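Conholm Practice for Simulated Household Trials

The Conholm Practice is a set of rules for testing two-armed household robots in computer-rendered rooms before any trial in a real home. It was first issued in September by the Conholm test center and is maintained jointly with Ballik and Vogler, two makers of robot arms.

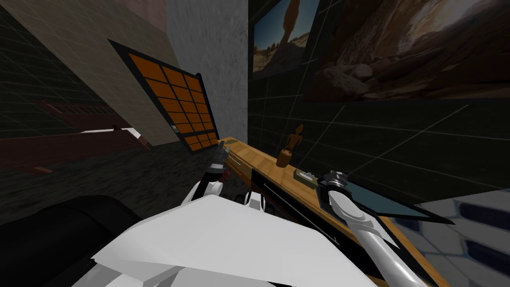 Barkus has objected that a rule written for rendered rooms should say how far its results may be carried over to a real kitchen, and that the first edition left this to the reader. The current edition answers the point in Section 2, which states that a passed simulated trial permits a supervised physical trial and nothing more.

Scope

The Practice covers robots that work with two arms at counter height. It applies to picking up, moving and setting down small household objects, such as boxes and figurines on a wooden countertop. Stairs, outdoor areas and contact with people are outside its scope.

Main requirements

Each task must be run in no fewer than 12 room layouts. Wall, floor and window finishes must differ between layouts, and wall pictures and other items that play no part in the task are to be left in place. The viewpoint must be the one the robot would use at work, including any tilt. Both arms remain active in the model even when a task calls for one, so that contact between an idle arm and the furniture is recorded.

A run in which any part of the robot passes through a solid surface is void and must be repeated. Void runs are listed in the report with their cause. Scores may be published only with the full list of layouts.

Records

Test reports follow Form 76. Joint positions, gripper commands and rendered views are kept together under one run number, and the version of the simulation software is entered on the first page. Vogler also keeps a shared register of known modeling faults, open to all users of the Practice.

See also: Robot safety; Simulation testing; Gripper design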